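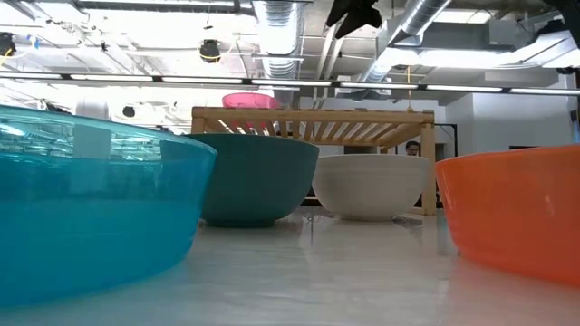

What does a robot do when you ask it to put away the dishes?

It starts by finding the dishes. Then it has to work out how to take hold of each one, which way to lift it, and where there is room to set it down. You do all of that in a second or two without thinking, but a robot has to be taught every bit of it!

We found this out at the Flilard open day in May, when a whole crowd of kids (and quite a few grown-ups) came to watch a robot arm work with bowls and a wooden rack. If you've ever been told to clear the table, you already know the job. Let's look at how a robot tackles it.

Why bowls?

Bowls are wonderful things to practice on. Think about picking up a toy block. It has flat sides, so you can squeeze it almost anywhere. A bowl is round and wide, and the part that's easiest to hold is the rim, the thin edge that goes all the way around the top. If the gripper comes down a little too far to one side, it misses the rim and closes on nothing. If it comes down too low, it bumps the bowl and pushes it away.

Bowls also come in lots of colors, and some are tricky to look at. A white bowl on a pale table is hard to spot, even for you. Try it at home with a white bowl on a white sheet of paper and squint your eyes. See how the edge starts to disappear? A see-through bowl is tricky in another way - light goes right through it, and you can see bits of whatever is behind it.

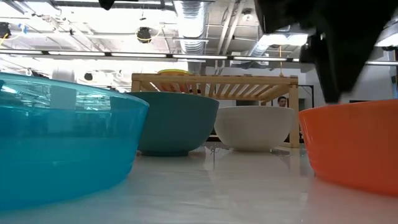
Words by Dalia Benkirane
Science checked by Tarek Lahlou
For readers 7 and up

The big black shape reaching down at the top right is the robot arm, and the tip of its gripper is pointing toward the orange bowl. A gripper is the robot's hand. Yours has four fingers and a thumb, with skin that can feel warm, cold, smooth and sticky. Lots of grippers have only 2 fingers, and they open and close like a pair of kitchen tongs.

Want to know how hard that is? Ask a grown-up for some tongs and a plastic bowl. Now pick the bowl up by the rim and put it on a shelf without letting it tip. Hard, isn't it? Now try it with one eye closed!

How does a robot learn?

Practice, practice, practice. Ayten Aksoy, who answered our questions at the open day, told us her team keeps a notebook of every practice try. The page she opened for us was at try number 247. "Some of them are terrible," she said, laughing. "I like the terrible ones. They tell us what to fix."

One way to teach a robot is to have a person steer the arm through the job while a computer records each movement. After lots of these lessons, the computer looks for patterns. Where does the hand usually go first? When does it close? Then the robot has a go by itself, and the people watch closely to see what it does.

Shiny tables can make the lesson harder. A glossy tabletop acts a bit like a mirror, so a bright bowl can have a blurry twin underneath it. You know which one is real. A robot has to learn that too.

Words to know

Gripper: the part of a robot arm that holds things.
Rim: the top edge of a bowl or cup.
Reflection: what you see when light bounces off something shiny.

Your turn

Be the robot! One person puts on a blindfold and holds the tongs. The other person gives directions, using only these words: left, right, forward, back, up, down, open, close. Can the two of you get one plastic bowl from the table to a tray? Swap places and try again - it's much funnier the second time.

Draw your own gripper, too, and send it to us at the Bustia Kids' Page. It can have as many fingers as you like.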